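I went along to the Tevero open day in April fully prepared to be unimpressed, and I'd call the result a draw. The flyer promised "a robot that tidies your office", and 200 of us had put our names down for it. You got a 6 minute slot, a sticker and a biscuit.
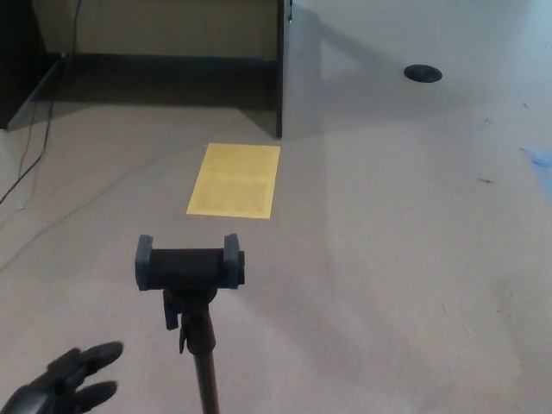 My quarrel is with the word "tidies". Tidying means deciding what's rubbish and what isn't, and I didn't hear one word about deciding. What I got was a talk about reach and picking things up off the ground, with a sheet of yellow paper lying flat on the carpet near a dark desk as the thing to think about. Fair enough, paper on carpet is hard -- there's no edge to get hold of. But my own floor has cables and crumbs as well, and I asked how it would tell a receipt I need from one I don't. The answer was that this was "on the roadmap". So is my kitchen reno.

I also asked the price and was told they weren't discussing price.
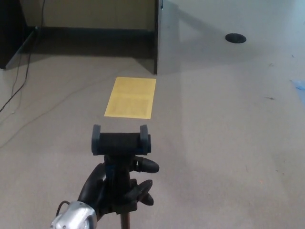

Huia Tamihana thinks I'm being a grump. Her view is that a machine that can get one flat thing off the floor would be worth having for anyone with a crook back, and that I only sneer at it since I can still bend over. She's got a point about the backs. I'd still want to see it done 44 times running, in a room the company didn't choose, before I'd hand over any money. I've asked Tevero if they'd try it at my place. No reply so far.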